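The table is clear, and I'm keeping it that way

Jan 21, 2020

So the big table finally got its day. If you've been reading for a while you know I've been promising to deal with it since May, when we moved in and everything without a home got put down on it "for now." For now lasted a good long time! Mail, seed packets, the sewing box, a bag of light bulbs for a lamp we gave away, three half-finished jigsaws stacked on cookie sheets. We'd been eating dinner on the couch like students.

What got me moving was Fionnuala calling to say she and Peadar were coming for the weekend and could we please eat sitting up this time. Fair enough. I put the radio on, got out two laundry baskets and a trash bag, and started at the window end.

My only rule was that nothing could go onto another flat surface. If you move a pile from the table to the sideboard you've just relocated your problem (ask me how I know). Everything had to go into a drawer, a basket, the trash or somebody's hands. Teun got handed a lot of things that afternoon. He took it pretty well until the cable drawer came up.
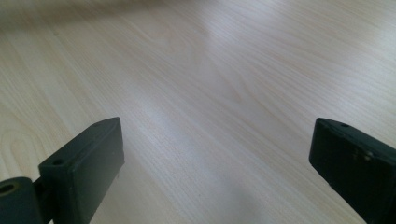
The mail was the worst of it. I'd guess half was catalogs, and a good chunk of the rest was addressed to the people who lived here before us, so I rubber-banded those and they're going back to the post office. I also found the Cronin warranty card we turned the house upside down for last fall, tucked inside a takeout menu. The jigsaws went back in their boxes, which hurt a little, but I was never going to finish the one with all the sky.

Then the wiping. I'd forgotten how pale this table is. There's such a nice grain on it, long fine streaks that run along and then loop around in these soft ovals, and I hadn't looked at it properly since the day we carried it in. We got it secondhand from a woman in Brakden for $160, and Teun still thinks we overpaid, but he also says that about bread.

A few of you asked on the last post how I clean it, so I'll write it down. I'm no expert and I don't use anything fancy. It's just what I did this time around:

1. Dry cloth first, the whole top, to get the crumbs and grit off. I used to skip this and just push the crumbs around with a wet sponge.

2. Warm water with a little dish soap, and a cloth wrung out hard. Follow the grain. I do it in long passes from one end to the other and change the water when it looks like tea.

3. For sticky spots (jam, in our house it's always jam) lay the damp cloth over them for a few minutes and go have a coffee. Don't scrape. I scraped once with a butter knife at my old place and looked at that scratch for years.

4. Plain water, then a dry towel right away. Get down low and look across the top toward the window when you're done. Streaks you can't see from above show up against the light.

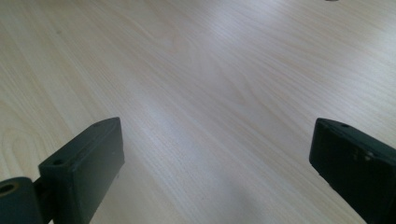 5. Leave it alone for a bit before you put anything back. I gave it until after supper, so yes, one more dinner on the couch.

Lăcrămioara from next door swears by a splash of vinegar in the rinse water. I tried it and couldn't tell the difference, except that the room smelled like pickles. If you've had better luck with it, let me know how much you use.

Now for keeping it clear, which is the part I'm bad at. I bought a tray for the hall, a long narrow one, and the mail goes there and gets sorted on Sundays. The sewing box has its own shelf in the closet.
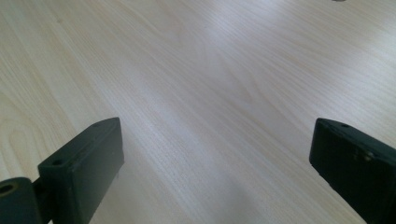

I did think about a runner. I had one picked out and everything — a blue stripe, very sweet — but a runner is a landing pad. You set one little thing on it because it looks styled, and a week later you've got batteries and a tape measure and somebody's gloves. So no runner for now. Maybe a bowl of lemons when company comes, and then the lemons go back in the fridge.

We can seat up to 12 if we drag in the folding chairs and everybody keeps their elbows in, and I'd love to try it this spring. For this weekend it's just the four of us and a pot of bean soup. Fionnuala is bringing the bread, and Teun has been told not to ask what it cost.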